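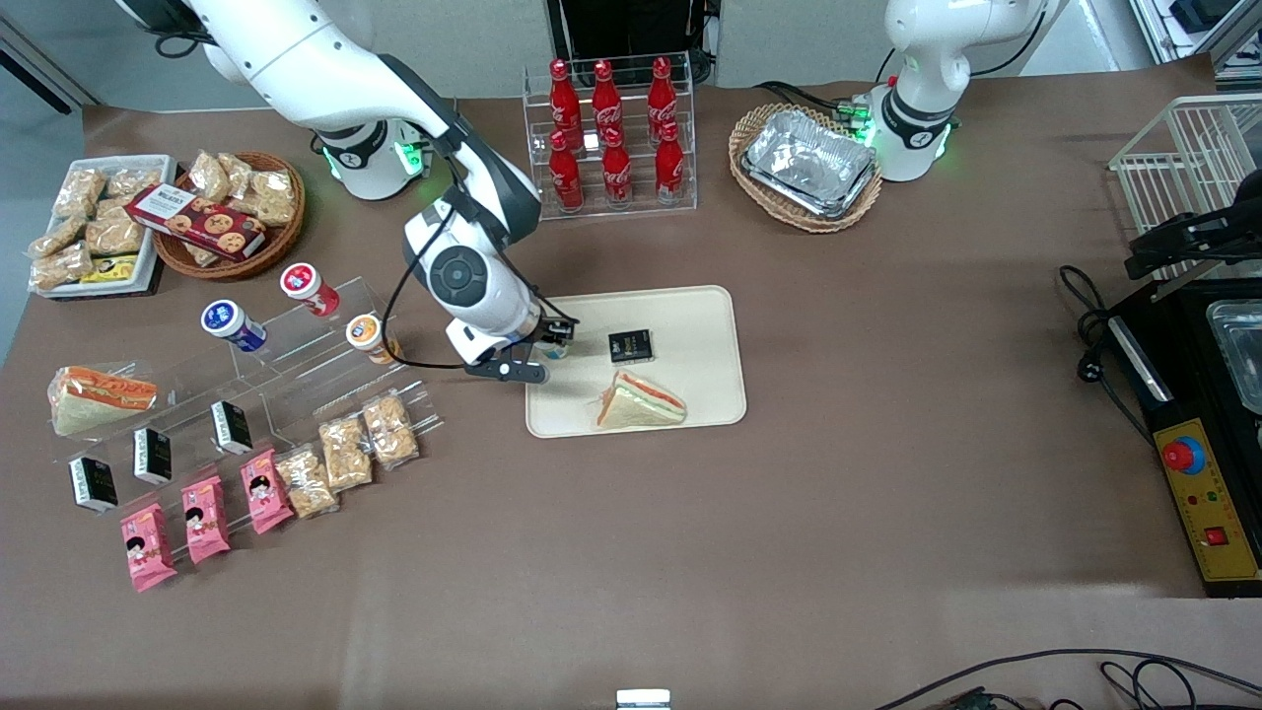
2020-05-24
Posted by the author

I have been keeping a note of what I eat between meals since the start of May. It began as a way to see where the food money was going, and the answer was mostly snacks. I used to buy a drink and a packet of something at the station kiosk each morning and never thought of it as shopping. Six red Coca-Cola bottles on a two-tier rack look like a lot when they are set out together, but I was getting through nearly that many in a working week, one at a time. A bottle a day for 5 days doesn't feel like much until you write it down.

The notebook is an old Hubmann one with 135 pages left in it. I put the item, the price and the time of day. Most entries fall between three and four in the afternoon. I tried moving lunch back by half an hour and that helped a bit. Going to the Tredura shop only on Fridays helped more.
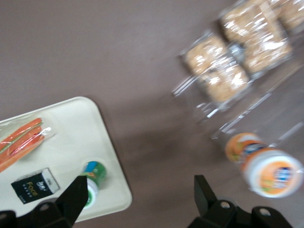 What I eat in the afternoon has changed too. I bought crisps in large bags for years and finished them standing up in the kitchen. Now I do a bit of cutting up on Sunday evening and keep it in the fridge. Carrot sticks in a clear plastic bag, twisted at the end, are easy to pick up and take to the desk. I peel the carrots first, though my sister says it is a waste of time. Cucumber was no good by Wednesday. I might try radishes next if Tredura has any.

Filed under: Food

3 comments | 5 shares

Contact | © Grinen | Back to top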